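Perception and planning notes: grasp scoring on folded garments

The cloth handling stack moved to Lerno 2 on 1st August. The main change is in how the planner picks a grasp point when a garment has several layers and the layers are close to one another in colour. Red sportswear on a grey seat is the current test set. 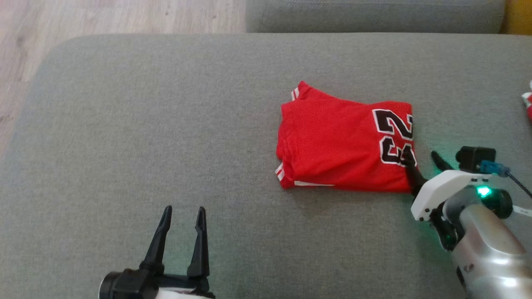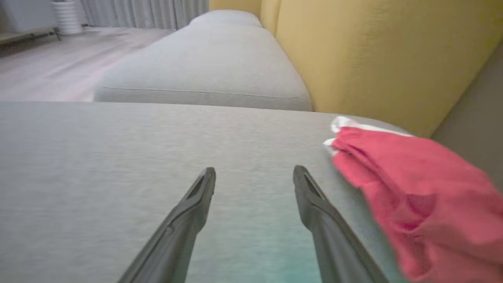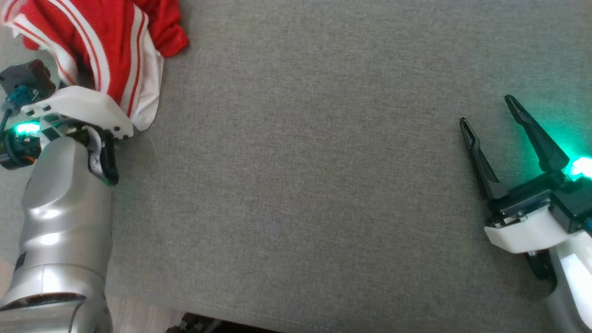 Garment Handling Group, Software Section, Zomomby

The old planner segmented the cloth, took the outline and ranked points along it by curvature. This worked on towels. On a folded jersey it favoured any pointed flap, and printed numerals were often split off as a separate object. In Lerno 2 the mask is grown from the fabric colour first, and enclosed regions such as digits and trim are merged back before the outline is taken. White trim at a fold edge is now kept as a feature, and scores higher than a plain red edge.

Two sources feed the scoring. The head view gives the position of the garment on the seat and its overall shape. The wrist view is used only in the final approach, where the head view tends to lose the edge behind a finger. Adaeze Dauda has rewritten the handover between the two so that a blurred wrist image is dropped and the last good estimate is held for up to 21 control cycles. Beyond that the arm stops and replans.

The tint from the indicator lights on pale upholstery is still a nuisance. It shifts the background model close to the fingers, and in May it produced a run of false edges on bare fabric. Anas Zoubi has added a mask for the area next to each gripper, projected from joint angles. It costs a little usable image, mostly between the fingers.

The regression set, Jevberg, now holds 1,000 labelled views. Of these, 111 have been relabelled under the new trim rule. Please pull a fresh copy before comparing scores with older runs, and quote the planner version in the log header.

Still open: arm-to-arm collision margins when both grippers work on one garment. The values in the Issa config are conservative and should be left alone until the next release.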